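Tretstead Street Fair: Vehicle Barrier and Crowd Safety Walk
Site: Strobel Ave from the library to the Pekside lot
Walked Sunday, start 6 am, before vendors let in
Barrier supplier: Drorent

OK = fine as found. FIX = before gates open. WATCH = steward keeps an eye on it.

1. North end, Strobel Ave
Water-filled barriers in place: OK
Linked end to end: FIX. Pin missing at the curb side, gap wide enough for a small car. Drorent driver had spares in the truck, pinned while I stood there.
Fill level: OK, all capped
Police car position: OK. Parked across the lane behind the barriers, officer in it. Asked her to keep the engine side clear for the ambulance.

2. South end, Pekside lot
Barriers in place: FIX. Set 10 feet too far back, leaves the alley open. Anybody could drive in from the alley and be at the food stalls in seconds. Moved.
Truck as blocker: OK, keys with driver, driver stays with truck. Not "nearby." With it.
Signs: FIX. "Road closed" sign facing the wrong way agian.

3. Side streets
Library drive: OK
Bank drive thru: WATCH. Bank closed but people cut through. Cones only. Want a real barrier here next year, said so last year.
Bike path: OK, bollards locked

4. Emergency lane
Clear width: FIX. Two vendor tents over the line by the fountain. Both shifted.
Hydrants: OK
Removable section: tested, 2 people can swing it open. Stewards on 5 and 6 shown how.

5. Bag check and lost items
Tables: OK
Unattended bag drill: half the stewards knew it. Went over it again. Don't touch, don't move it, radio off near it, clear people back, tell the police post.
Radios: WATCH. Over 10 handed out, channel 2 for everyone. Dead spot behind the bandstand, use a runner.

6. Stewards
Vests: OK
Briefing: done, 7:30. Late starters need it too, nobody goes on post without it
Run / hide / call card: FIX. Old phone number on the back. Reprint
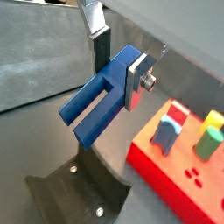 Guangming Du
Event Safety Lead, Tretstead Street Fair

Open at end of walk: bank drive thru, steward cards, dead spot. Cards being reprinted, Zeyu Ye has them and will hand out at the library steps. Everything marked FIX on barriers is done and rechecked by me.

Gates can open at 10 once the cards are out. If the police post wants the south end tighter, do what they say and call me after.

Second walk 2 pm, same sheet. Take down: no barrier comes off until the street is clear of people, even if the Drorent crew is wating.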